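Thursday, November 26, 2020

Stone table day again, and I got far more of it done than I expected to.

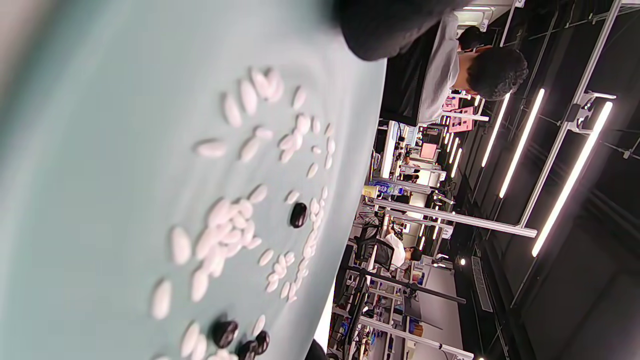

Murray Carrier thinks I clean the finger pads too often. Once every 500 picks is plenty, he wrote back this morning, and if the grip is slipping before that, look at the spring first. I grumbled, then went and looked at the spring. He had a point!

So, the Stomovell cell. The job is sorting black stones out of white ones, and all week it's been closing a hair late, so it nudges the stone instead of taking hold of it. I had blamed the pads (I always blame the pads). I took the left finger off, and the return spring was stretched and had a little kink near the hook. Swapped it for one from the Sasa box, put the finger back, and then of course I had the screw too tight and the whole thing stuck. Backed it off a quarter turn and it moved nicely.

Then zeroing. I ran the open and close routine 42 times and wrote the gap down each time, which is dull work, but my tea was good. After that, a test batch of 198 picks with 84 of them on black stones, because those are so shiny and slide around more. Three drops in total. Last Friday it was dropping them all over the place, so I'm pretty happy.

Yuxi Bai wants the old spring kept in a bag with the date on it, and I've done that – it's in the drawer under the Unholm manuals.

Still to do: the cable near the wrist is rubbing again, same spot as in April. I need more of that soft sleeve, and Song is out of the small size until next week. Taped it for now.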